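Habteコレクション 手描きフィルム調査・複製事業
中間進捗報告(助成元 Grirnach芸術基金 宛)

報告者:Skernico映像保存室
最終更新:2020年5月26日

1 対象期間と報告範囲

本報告は、助成決定から4月末までの作業を対象とする。事業の対象は、Habteコレクションに含まれる抽象アニメーションのフィルム400巻である。内訳は、透明フィルムに染料やインクで直接描画したもの、黒味フィルムの乳剤面を削って描線を得たもの、両者を併用したもの、およびそれらの上映用プリントからなる。申請時の計画に挙げた関連資料(制作ノート、色見本、音声テープ)は次期の作業とし、本報告ではフィルムとの照合に用いた範囲でのみ触れる。

2 目録

受入時の台帳は巻単位で作成されており、一巻に複数の断片がつながれている場合でも項目は一つしか立てられていなかった。今回、断片単位で目録を取り直し、記録件数は808件となった。巻数と件数の差は、試作と思われる短い断片が練習用リールにまとめて巻かれていたことによる。

記述項目は、支持体の種別、長さ、描画の技法、描画面(ベース面か乳剤面か)、接合の位置と方式、缶およびリーダーの書き込み、縮み率、劣化の所見とした。技法の欄は当初自由記述としていたが、担当者間で用語が揃わず、途中から統制語彙に切り替えた。切り替え前に入力した記録は遡って修正済みである。「スクラッチ」と「エッチング」は台帳で混用されており、刃物による削りは前者、薬剤による除去は後者に統一した。どちらか判断できない断片は「除去描画(方法不明)」とし、推定は備考に回した。

作品名の同定は継続中である。缶の表題と内容が一致しない巻があり、制作ノートの記載とコマの図柄を突き合わせて確認している。題名が確定しない断片には仮番号を付し、仮題は付けない方針とした。過去の上映記録に見える題名を安易に当てると、後から取り消すことが難しいためである。

3 状態調査

全巻の状態調査を完了した。評価は、巻き直しのみで複製に進めるもの、補修を要するもの、複製を見合わせるものの三区分とした。見合わせとしたのは8巻で、いずれも描画層の剥離が進んでおり、巻き解く操作そのものが損傷につながるおそれがある。これらは巻いた状態のまま吸着材とともに個別の缶に移し、低温庫に収めた。

直接描画フィルムの問題は、通常の現像済みフィルムと異なり、色材の組成が一巻の中でも一様でない点にある。水性染料、油性インク、ラッカー系と見られる塗料が隣り合うコマで使われている例があり、洗浄溶剤を巻単位で決めることができない。試験は端部の余白で行い、色移りの有無を綿棒で確認した。水分を含む方法はすべての巻で除外した。油性インクに影響のない溶剤でも、ラッカー系の部分では表面の軟化が見られたため、溶剤による洗浄は見送り、乾式の除塵に限ることとした。

支持体の酸性劣化については、検査紙による測定を全缶で実施した。反応の強い缶は保管棚を分け、通気を確保した。前回の測定値が残っていないため、進行の速さは評価できない。次期に同じ条件で再測定を行う。

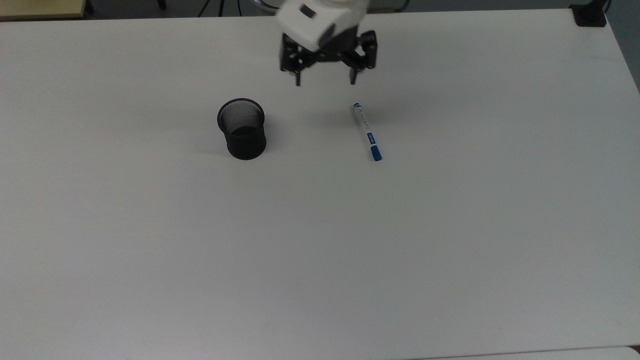 図1 白色の天板とグリッパー

4 補修

補修は接合部を中心に行った。旧来のテープ接合は粘着剤がにじみ出し、隣接する層に転写している箇所が多い。テープの除去は機械的な剥離を基本とし、残った粘着剤は描画のないコマに限って除いた。描画の上に残留がある場合は手を付けず、位置を目録に記録した。

送り穴の破損は、穴の欠けが連続する箇所のみ補強した。補強材は描画域にかからない幅に裁断している。作者自身が施したと考えられる接合は、形状が不揃いであっても作品の一部とみなし、再接合していない。この判断は接合部をまたぐ描線の有無によった。またいで描かれていれば、接合は描画より先に行われたことになる。

5 複製

複製は外部施設であるCondtonの走査設備を使用している。送り穴に依存しない搬送方式を採るため、縮みの大きい巻でも通すことができる。解像度と階調の設定は申請書記載のとおりで、変更はない。

作業中に問題となったのは描画面の焦点である。ベース面と乳剤面の両方に描かれた断片では、一方に焦点を合わせるともう一方の輪郭が甘くなる。両面描画の断片については面ごとに走査し、二組のデータを保存することとした。合成した版は閲覧用にのみ作成し、保存用原本とは見なさない。このため一断片あたりの作業時間とデータ量は計画時の見積りを上回っている。

色の基準についても補足する。透過光で見た色と、退色前の上映時の色とは一致しない。赤系の染料の退色が目立つが、上映用プリントのほうも別の傾向で変色しており、基準として使えない。今回の複製では現状の色をそのまま記録し、補正は行わない。補正版の作成は、色見本の調査が終わった段階で改めて検討する。

コマの境界がない断片の扱いも検討事項であった。フィルムの長手方向に連続して線を引いた作例では、映写時のコマ割りは装填位置に左右される。走査では送り穴と縁まで含めた全幅を取得し、コマ割りは後から指定できる形で保存している。閲覧用の映像には、上映用プリントが残る場合はその位置、残らない場合はリーダーの開始印を基準とした位置を採用した。

6 進捗上の遅れ

4月はCondtonの設備利用が停止し、走査を行っていない。この間、職員の作業は目録の修正と制作ノートの翻字に振り替えた。走査の再開時期は先方と調整中で、確定していない。再開後も入室人数に制限がかかる見込みで、搬送の立ち会いと記録を一人で兼ねる手順に改めた。手順書は別添のとおりである。

遅れの影響を受けるのは両面描画の断片と、補修後に走査を予定していた巻である。目録の公開には影響しない。

7 経費

費目ごとの執行状況は別紙にまとめた。保存缶と吸着材は予定数を調達済みである。溶剤洗浄を見送ったため、薬品費に残が生じている。これをデータ保存媒体の追加購入に充てたく、費目間流用の承認をお願いする。人件費の流用はない。輸送費は走査の停止により未執行分があり、次期に繰り越して使用する予定である。

8 次期の作業

次の5項目を予定する。

・走査の再開と、両面描画の断片の面別走査
・酸性劣化の再測定
・色見本の測色と、制作ノートの色名との対応表の作成
・音声テープの状態調査
・目録の公開版の整備

音声テープについては、映像との同期を示す印がフィルム側に見つかった巻を優先する。印の形は制作ノートの記号と対応しているが、対応しない印も残っており、用途は不明である。公開版の目録では、権利の確認が済んでいない断片の画像を掲載せず、文字情報のみとする。複製を見合わせた巻は、巻いたままの外観と缶の書き込みを記録に加える。

別添:走査立ち会い手順書、技法統制語彙表、費目別執行表

シェア 8

コメント

匿名
面ごとに走査したデータの位置合わせはどうされていますか。送り穴が欠けている区間では基準の取り方が難しいと思うのですが。

Skernico映像保存室
縁の傷と接合部を共通の目印にしています。送り穴は補助的に参照するだけです。詳しくは次期の報告に記載します。

匿名
統制語彙表だけでも先に公開していただけると助かります。うちの所蔵品でも「スクラッチ」の範囲で毎回もめています。

通りすがり
音声テープのほうが気になる。次の報告を待ちます。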